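The Things That Live on the Table

Jan 19, 2022

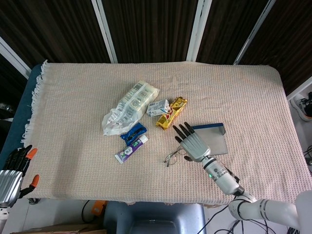

Toothpaste, glasses, a gold-wrapped bar and the rest of it, on the waffle blanket.

I have been meaning to write about small things for a while now, the sort that never get put away because they never quite had an "away" to begin with. Everybody has them. You can have a beautifully kept linen closet and labeled jars from one end of the pantry to the other, and still there will be a little huddle of odds and ends on whatever flat surface is closest to the door (or the bed, or the kettle, depending on the household).

My mother used to call it the landing spot. She had a green glass dish for it, wide and shallow, and by the end of any given week you couldn't see the glass at all. There would be stamps in there, hard candy, a button from a coat she'd given away years before, and the one key nobody could match to a lock. When we cleared her house in October I sat down on the hall floor with that dish in my lap and couldn't bring myself to throw out a single thing in it. I still have the key. My brother thinks I'm silly, and he may well be right, but it weighs nothing and it's mine now.

Anyway, I started thinking about all this again because of the blanket. I do love a waffle weave! It is the friendliest kind of cloth, soft without being slippery, and a beige one with a white fringe goes with pretty much anything you own. I've been a tablecloth person most of my life, the ironed kind, and it was my friend Gwendolyn Delacroix who talked me into using a blanket on a table in the first place. She had one over her sewing table all last winter and said it stopped things from clattering and rolling off onto the floor. She was right about that, as she usually is about anything to do with fabric. The only trouble is crumbs. They get down in those little squares and you have to take the whole thing outdoors and give it a proper shake, fringe and all, and then of course you've got to find somewhere to set everything while you do it.

And that brings me to the sorting, which I go about the same way every time.

Glasses first, always. A thin wire pair will vanish against a pale cloth faster than you'd believe, and I once spent a whole morning looking for mine while they sat folded up not a foot from my coffee. If you have a tray with a bit of color on the rim, gray with a blue edge for instance, that's a fine place for them, and your eye will go to it even when you can't see much of anything else. I haven't lost a pair since I started doing this, though I have left the house without them twice.

Toothpaste goes straight back to the bathroom. I know that sounds obvious, but a new tube in my house can sit out for days in the shopping, as if it were waiting for an invitation. I usually walk it down the hall first thing so I don't have to think about it again.

Small cartons I open before I put them anywhere. I've kept empty ones on a shelf for months, thinking I was well supplied, and there is no disappointment quite like reaching for a tea bag late at night and coming up with a piece of folded paper.

Snack bars and anything else in a wrapper get a bowl by the door, and they don't stay in it long. I'm weak when it comes to gold foil. It makes the plainest bar in the world feel like a present.

Then there are plastic bags, the crumpled see-through kind with a pattern printed on them. I smooth mine flat, fold them in thirds and tuck them into a drawer, and when the drawer stops closing I make myself use some up before I'm allowed to keep another. I must have saved 500 of them over the years. They are good for wet mittens.

I don't do any of this every day, and I wouldn't want you to think so. Some weeks the pile just stays where it is and I eat my toast next to it, perfectly content. There's something companionable about a table with a few things on it. Still, I do like that minute after I've shaken out the blanket and spread it flat again, when I go around straightening the fringe with my fingers.

Next time I want to tell you about the drawer under the bread box, if I can get it open.

Mei Blackwood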